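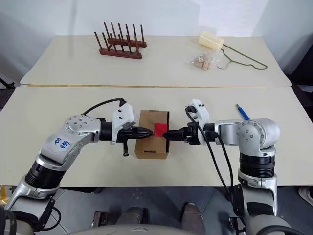

A small cardboard box, open on the table.

Do we really need another box?
Apr 20, 2022

By now most of you on the Vandbridge side of town will have had the leaflet from Lisuline. It promises a "refill revolution": you order your washing powder, rice, shampoo and so on, it comes in a returnable tub, and you send the tub back when you've finished. The tub gets washed and used again. Delivery is free for the first 24 days and after that it's a monthly fee, printed rather small on the back.

I wanted to like it. I've been moaning about packaging in this newsletter for long enough, and a few readers wrote in to ask why I hadn't cheered. So I signed up in December and kept every receipt.

My first order was 16 items. The tubs were fine, sturdy things with decent lids. But each one came wrapped in paper, inside a card sleeve, inside a carton, and the cartons came on three separate days in three separate vans. When I asked about this I was told that different goods are packed at different sites. Fair enough, but that's three trips to my door for a shop I used to carry home on the bus in two bags.

Then there's the sending back. You have to keep the original carton, and it has to be in good nick. Mine lived in the hall for weeks. One got squashed under the pushchair and I was charged for a new one. Nabila Teoh in Sleiman Road had the same trouble and has given up altogether. She now uses the tubs for her seedlings and says they're the best thing she got out of it.

The leaflet says each tub is "used again and again". How many times? I wrote twice to ask. The first reply thanked me for my passion. The second said the tubs are designed for 122 uses, and I dare say they are, but designed for and used for are two different questions and I'd asked the other one. I also asked how many tubs come back at all. No answer yet. If it arrives I'll print it.

Folasade Okonkwo, who runs the loose goods counter at Jorkitz, thinks I'm being hard on them. Her view is that people who can't get to a shop ought to have something better than plastic sachets, and a clumsy scheme may get less clumsy. She has a point about people who can't get out. I'd be happier if the leaflet had been aimed at them, and if the price had been on the front.

Jorkitz, by the way, has been on the same corner since 1894 and will fill any clean jar you bring in. It is not always cheap. The lentils are good value, the washing-up liquid less so, and you'll want to go early on a Saturday if you don't care for queues. Bring a lid that fits.

If you've tried Lisuline and had a better time of it than I did, do write in, especially if you've kept a note of what you paid. I've cancelled mine and still have two cartons waiting to be collected.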